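Long-term review: the Plorside tabletop burger assembly kit

By the second month the Plorside had taught everyone in our test kitchen a new verb. To plorside something is to carry it confidently to the wrong height and let go.

I want to be fair to this machine, so I'll start with what it gets right. You receive one arm, one two-fingered gripper, a wrist camera, a controller in a metal case, and a binder. The arm goes together with a single hex key. The software, called Birhane, found the arm on the first try and didn't ask me to create an account, which nearly earned it a star on its own. You teach it a routine by moving the arm where you want it and pressing a button at each stop, then you tell the wrist camera what to look for in each container. I had it picking up a bun and putting it down before my coffee got cold.

Then I asked it to make a burger.

The kit expects a particular layout. Serving tray in the middle, lined with paper. Buns in a container on the left, lettuce and cheese behind, patties and tomatoes on the right. The binder is strict about the layout and casual about nearly everything else, including what the emergency stop does, which I'll come to.

My first complaint concerns the patties. Birhane wants each one standing on edge so the fingers can close on it from either side, and the same goes for the tomato slices in front. Laid out that way they look like a file drawer, and for the first few picks the arm riffles through them nicely.
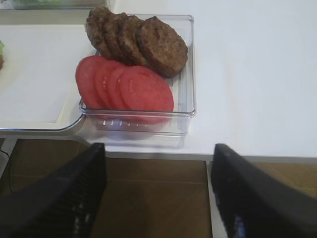 Patties in back, tomatoes in front, gripper open below the tray.

What goes wrong is the lean. Each patty is held up by its neighbor, so when the arm takes one, the rest resettle. The camera is supposed to look again before every pick. In firmware 3472, which is what our unit shipped with, it looked again only if the last pick had been logged as a failure. A successful pick meant it went back to the remembered position with its mind made up. The gripper closed on the rim of a patty, held it for most of the trip, and dropped it on the table. Since something had been between the fingers when they closed, Birhane called this a success too. The log from that afternoon is one of the most cheerful documents I have ever read.

I ran 50 full assemblies on that firmware. Of those, 22 ended with something on the tray that you could hand to a person. In 10 of the others, the arm finished the whole routine without a patty, topped the absent patty with cheese, and reported the order complete.

Now the part that moves this from a funny review to one with a warning in it.

On one run the gripper came down too low over the bun container and caught the rim. A well-behaved arm feels that and quits. Ours kept pushing. The container slid, reached the edge of the serving tray, stopped sliding, and began to flex. I hit the emergency stop. The arm stopped, as promised. It also let go of its own weight, which was not promised anywhere I could find, and the forearm sagged onto the table with a thump. My hand was on the button and not under the arm. I have thought about that arrangement a good deal.

The binder's page on stopping says, in full, "Press the red button to stop." There is a footnote about brakes on the larger model. The small model, mine, has no brake on the shoulder joint, and you learn this from the sound.

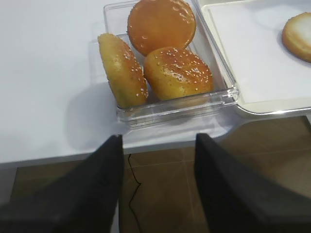

Words and testing by Darcy Chan
Updated June 2026

I wrote to support and got Eimear Rafferty, who turned out to be the best component in the box. She asked for the log, the firmware number and the height I had taught for the bun pick. Her diagnosis came in two parts. The collision limit was set far too high at the factory, a value meant for the arm's shipping test and never put back. And the heights in my routine had been taught against one bun, when buns in a container don't all lie at one height. Some lie flat, some tip up against the wall, and the fingers meet a different surface each time. The second part was my fault, although I'd point out that the binder's own tutorial has you do precisely that.

She sent a new firmware and a corrected settings file in April. She also told me to clamp nothing, prop nothing, and keep everyone out of reach while the arm was powered, button or no button. I asked if that could go in the binder. She said she had asked the same thing.

With the update installed, the arm looks before every pick. It is slower and much less sure of itself, and I like it better for both. When I pushed a container into its path on purpose, it touched the rim, stopped, and backed off. It did this every time I tried. The shoulder still has no brake and the arm still sags when you hit the red button, so I've put strips of tape on the table to mark where it lands. Treat the inside of the tape as belonging to the arm.
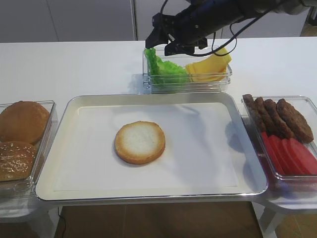

Bottom bun down, gripper over the lettuce and cheese.

Cheese remains a weak spot. The slices cling to each other, and the gripper will cheerfully deliver two. I've decided this is a feature for the customer. Lettuce is a lottery, as it is when I make the burger.

I also borrowed the Starar kit for comparison. It costs more, has brakes on every joint, and comes with software so unpleasant that I went back to the Plorside by dinner. The Valtlow stand, sold as an accessory for either, is a good solid stand and I have nothing funny to say about it.

Should you buy the Plorside? For a classroom or a demo counter, with an adult who reads logs, maybe. Check the firmware first. If it says 3472, update before you plug in the gripper, then find the collision limit in the settings and look at the number yourself. For anywhere people will be reaching across the table for their lunch, no. A brake on the shoulder and one honest page about the stop button would change my answer.

Good: quick to set up, no account, camera works well after the update, Eimear.

Bad: factory collision limit, sagging arm on emergency stop, thin safety instructions, a log that thinks everything went great.

Two and a half stars. It was one and a half in April.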